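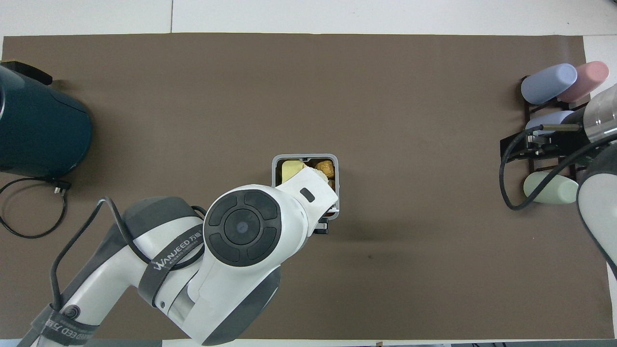
My neighbor says I'm nuts to drink tea in a place like Wonville, where coffee runs the whole town. Maybe so! But I moved here in May with 17 tins of the stuff, and I've since found my people at Turcotte, a tiny shop on Levow Street that smells like smoke and oranges.

I go for the black tea - strong, a bit malty, three minutes and no more (I will fight you on this).

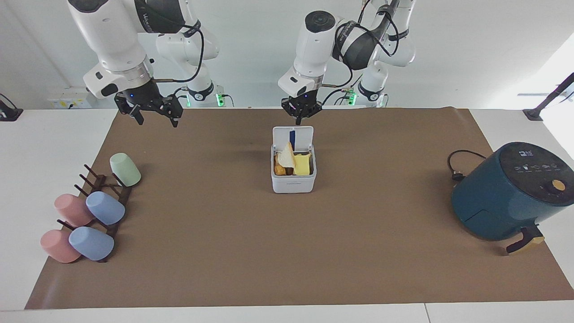
A white container on a brown paper mat.

My next project is iced tea, brewed overnight with far too much mint.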